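Courses > Robotics Workshop > Unit 4 > Looking after the hand-held gripper

Tue 13 February
Kumudini Sikder

These notes go with the Trirna bench session. Read them before you pick up a gripper. Most of the faults we see come from dirt at the joints, and you can find it without taking anything apart.

Before use

Open and close the fingers slowly, all the way, three times. Both sides should travel together. If one lags, look at the pivot pins first - a crumb or a shred of film in a linkage is enough to do it. Brush it out dry. No oil on the pins, ever. Sorin Vidmar keeps the soft brushes in drawer 43.

Then try it on the sort of thing it will be handling. Snack packets are harder than they look. The pouch flexes, the contents shift, and a shiny wrapper slides off a worn fingertip. Bring the tips in on either side of the packet, keep the crossbar level, and close until the film just starts to dimple.

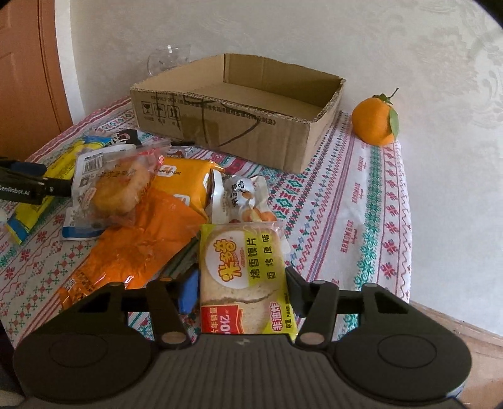

After use

1. Wipe the fingertips with a damp cloth, then a dry one.
2. Check each pin for side play. Any movement you can feel goes in the log.
3. Write down the cycle count. Tips are changed at 3000 cycles, linkages are inspected every 700.
4. Hang the unit up by the body. Do not rest it on its fingers.

If a pin has worked loose, tag the gripper and give it to Debashish Howlader. Don't tighten it yourself - the arms have to be set as a pair or the tips will meet off centre. The procedure is in the Draston manual, page 268, and we will go through it in the next session.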